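Skitton Robotics Club - Bench Notes
Workshop tips, sheet 2: setting up for the laundry-sorting task

The sorting task has two arms, one table, a pile of clothes and two containers. Most of the time lost on it last term went on the bench and very little on the code. The notes below were collected from the April sessions. Add to them in the same style: what to do, then what it fixes.

Table covering

Cover the middle of the table with a plain green mat and leave the edges showing. Pull it taut before anything goes on top. A ridge in the mat is read as a fold of cloth, and the gripper will go for it. If the mat has been stored rolled, lay it face down overnight under a few heavy books.

Wipe it with a barely damp cloth. Spray polish leaves a film and thin cotton then slides about. Go over it with a lint roller at the end of each session, particularly if towels have been used.

Clothes

Wash everything once before use and leave out the fabric softener. New shirts are stiff with finish and hold a crease in a way that old ones do not. Gareth Lockwood ran 34 picks with unwashed shirts and had to discard the lot.

Keep a mixture of light and dark. Black on navy is the hardest pair to separate, so include it from the start and do not save it for the demonstration. Anything with lace or an open knit needs its own entry in the log, because fingertips catch in the holes. If a finger snags, stop the arm, open the gripper by hand control and lift the cloth off. Do not drive the arm away from it.

Take out drawstrings. Do up zips. Empty the pockets - a single coin has cost us a set of fingertip pads.

Do not fold the clothes between runs. Pick each item up by the middle, shake it once and drop it from elbow height. This gives a more varied pile than arranging it, and it takes less time.

Containers

A clear plastic bin is useful for people, who can see what went in, and awkward for depth cameras, which look straight through the side. A strip of matt masking tape round the rim is enough to fix the top edge. Fabric boxes give no such trouble but they creep. Put two squares of non-slip drawer liner underneath, or a flat weight under the base insert.

Clip handles on plastic bins should be closed and pushed down. Check that fabric boxes are standing square before each run, as the sides lean in once they have been knocked.

Grippers

Clean the finger pads with isopropyl alcohol on a cotton bud. Let them dry fully. Pads that have gone shiny can be brought back with a few strokes of fine abrasive paper, 2 or 3 at most, after which replace them.

Close the gripper on a scrap of T-shirt and tug. If the scrap comes out with one finger and thumb pulling, the pads are finished whatever they look like.

Cables

Leave a loop at the wrist large enough for a full turn. Hook-and-loop ties are better than zip ties here, as the bundle has to be opened whenever a sensor is changed. Tie at each joint, on the side away from the bend.

Floor cables go behind the table and never across the side where people stand. Spare clothes stay in bags or bins well back from the stands.

Logging

One line per attempt: item, colour, container, result. The Sternell sheet has too many columns and no one fills them in, so use the short form Dario Lombardi put in the blue folder. A full set is 100 attempts. The best so far is 77 placed in the correct container, with the dark items accounting for most of the misses. A garment hanging over the rim is a miss.

Before the Doltulton open evening

Run a short set with the hall lights on and another with them off. The white shirts lose their edges under the overhead lamps, and lowering the exposure a step helps more than moving the table.

Mark the position of the table legs on the floor with tape. If the table is shifted, recalibrate both arms, even if only one looks wrong.
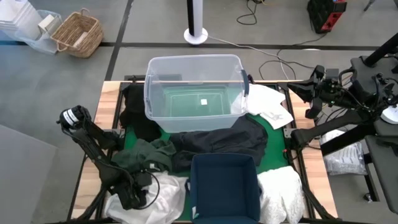
When packing up, park both arms first and switch off at the stand, then clear the cloth. The mat is rolled with the green side outwards and goes on the top shelf. Batteries for the hand controllers go back on charge the same evening, and the log sheet goes in the folder with the date and the name of whoever ran the set.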